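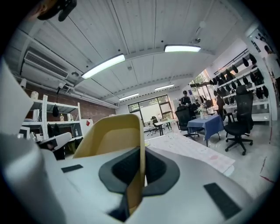 2024年11月27日
Jeanine Van der Linden

4. 対象室の内装と開架収納

4.1 対象室の概要

調査対象としたのは、共同作業棟Jekoreoの一室である。同棟は倉庫として建てられた建物を事務・軽作業用に改めたもので、運営はJaditzが担っている。棟内の3室を調査したうち、本節では内装の反射条件と収納の使われ方の双方について記録が最も揃った室を取り上げる。残る室の結果は第5節で比較の対象とする。

対象室の天井は白色の波形金属パネルで、パネルの長手方向は室の奥へ向かう。吸音を目的とした天井材は改修時に追加されていない。片側の壁は赤煉瓦であり、奥の壁には黒い枠の横長の窓がある。窓の手前にはホワイトボードが立ち、その付近に小型の机と黒い事務椅子が置かれている。作業に用いる白いテーブルは、柄のある淡色の面で覆われている。煉瓦壁の側には白い棚が据えられ、棚の上方に空調機と配管が位置する。

改修前の図面では、煉瓦壁は石膏ボードで覆う計画であった。Jaditzの説明によれば、目地の補修を先行させた結果として工程が後ろにずれ、壁は露しのまま使用が開始された。本稿ではこの経緯の当否は問わない。ただし、露しの煉瓦には棚を直接固定しにくく、収納が自立式に限られた点は、4.3項で述べる配置の固定化に関係する。

4.2 天井面と照明

波形断面の金属天井は、平滑な天井と比べて光の反射に方向性が生じやすい。対象室の照明は蛍光灯で、天井面に分散して取り付けられている。器具の直下とその周囲では、波の稜線に沿って明るい帯が、谷に沿って暗い帯が現れる。作業面への影響を確かめるため、室内に40の測定点を設け、机上面の高さで水平面照度を、棚の前面で鉛直面照度を測定した。

水平面照度については、窓側とそれ以外とで差が認められたものの、机上の作業に支障を生じる水準のむらはなかった。一方、棚の鉛直面照度は段による差が大きく、上段から下段へ向かって低下した。最下段では棚板が上方からの光を遮り、奥に置いた物の表示を読むには姿勢を低くする必要があった。利用者への聞き取りでも、下段については「何が入っているか分からないので後回しにする」という趣旨の回答が得られている。

天井が白色であることは、この低下をいくらか緩和していると考えられる。同一の棚を暗色天井の室へ移した場合の比較は行っておらず、緩和の程度を数値で示すことはできない。煉瓦壁は反射率が低く、棚の背面から回り込む光はほとんど期待できない。背板のない棚であっても、壁が暗ければ開放性が明るさに結びつくとは限らない点に留意したい。

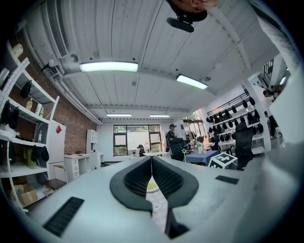
図3 対象室の波形金属天井と蛍光灯。左側の白い棚には黒いバッグ、ボトル類、最下段に段ボール箱が見える。

4.3 棚の使用状況

棚に置かれた物は、その日に持ち込まれた携行品、繰り返し使う消耗品、行き先の定まらない物に大別できる。図3では、携行品にあたると思われる黒いバッグが複数の段にわたっている。ボトル類はバッグと同じ棚にあり、用途別の仕切りによって分けられてはいない。最下段の段ボール箱は開いた状態である。

記録は3月に開始し、8週間にわたって継続した。棚の内容は6分類に整理し、分類には評価手法Flilnessの収納区分を準用した。区分は、衣類・バッグ、飲料・容器、紙製品、工具・部品、書類、その他である。同手法は本来、扉付きの家具を対象とするものであり、開架式の棚に適用するにあたって「可視／不可視」の項目を「手前／奥」に読み替えた。この読み替えにより、他の文献の得点と直接比較することはできなくなっている。

記録の結果、次の傾向が得られた。第一に、衣類・バッグは棚板の上に置かれるほか、吊り下げの形でも収められ、段の区切りを越えて下方へ張り出すことがある。張り出した部分は下の段の開口を狭め、その奥の物の取り出しを妨げる。棚板の枚数や有効高さだけで収納量を見積もると、この損失が算入されない。第二に、紙製品は棚の上部に集まりやすい。ペーパータオルのように軽く、使用頻度が高く、形の崩れにくい物は、天板の上が事実上の定位置となっていた。第三に、その他に分類される物は下段に滞留した。照度の低い段と滞留の多い段が重なる点は4.2項の結果と整合するが、重い物を下に置くという一般的な習慣の影響を分離できておらず、因果関係を主張するには足りない。

飲料・容器については、棚と作業テーブルの間の往来が多かった。利用者の一部はグラスをテーブルの端に置いたまま作業を続け、終了後に片付けていた。棚に飲料用の段を設ける案も検討されたが、工具・部品との混在を避ける方法が決まらず、調査期間中には実施されていない。

4.4 棚の配置と動線

棚は煉瓦壁に沿って置かれ、調査期間を通じて移動されなかった。Kuipers製の自立式棚への入れ替えが一度提案されたものの、空調機の配管の点検に必要な空間を確保できないとして見送られている。配管が壁に沿って走る室では、棚の高さの上限は天井高より先に配管の高さによって決まる。改修計画の段階で収納家具の寸法が検討されることは少なく、対象室でも、設備の位置が確定した後に棚の置き場所が残余として定まった。

窓側の壁面には収納がない。ホワイトボードが窓の前に立つため、棚を加えればさらに採光を損なうという判断による。ボードが遮る光の量は天候と時刻に依存し、今回の測定点の配置では十分に捉えられなかった。ボードを可動とみなすか固定物とみなすかで動線図の描き方も変わるが、期間中の位置の変化が小さかったため、本稿では固定物として扱った。

作業テーブルから棚への移動は、バッグの出し入れを伴う入退室の前後に集中した。作業中の移動は主として消耗品の補充によるもので、一回あたりの滞在は短い。したがって、携行品の段と消耗品の段を離し、前者を出入口側、後者をテーブル側に割り当てれば、混雑時の重なりは減ると予想される。この配置を試行した結果は5.2項に示す。

4.5 測定上の制約

照度測定は日没後の条件を含んでおらず、蛍光灯のみによる分布は推定値にとどまる。また、波形天井の寸法は代表断面の採寸に基づいており、パネルごとの変形は考慮していない。棚の記録は入退室の少ない時間帯に行ったため、短時間だけ置かれて持ち去られた物は分類表に現れない。バッグ類の占有については、この点から過小に評価されている可能性がある。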